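Setting up your first alert feed in Rikalico

I put this part together after Gleice Vieira asked me how I keep up with arms procurement stories without living in my inbox. It covers the feed only. Exports come later, in the Escobedo section.

Before you start, have your sign-in handy and close any old Rarnatis tabs (they love to grab the login screen).

1. Open Feeds and click New. Give it a dull, obvious name, like "Naval contracts, loans". I once called one "Stuff" and regretted it by June.

2. Pick your sources. I'd start with 18 at most -- defense ministry press pages, a couple of trade papers, and whatever regional outlets you already trust. My first feed had 457 and it was pure noise!

3. Type your search words. Put phrases in quotes, so "patrol boat" and "state loan" stay together. Add the local spelling of each ministry too, or you'll miss half the original announcements.

Note: Rikalico ignores capital letters but it does care about hyphens. Enter both versions.

4. Set the refresh to 60 minutes. You can go faster, but the repeats pile up and I never found it worth the trouble.

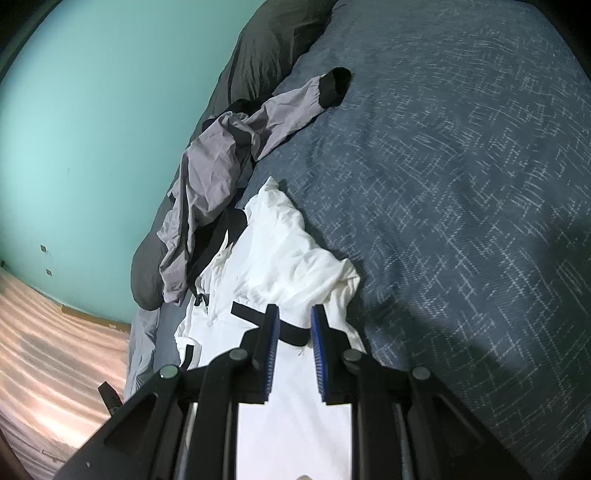
5. Turn on Group Reprints. One wire story can show up in more than 90 places with a new headline each time, and this folds them under the earliest copy (mostly -- check the time stamps yourself).

Caution: Deleting a group deletes every story inside it, including the ones you starred. There's no undo.

6. Click Save, then Run Now. If the list comes back empty, loosen one search word and run it again. Still empty? Look at the Sarutell filter on the left and make sure Language is set to Any.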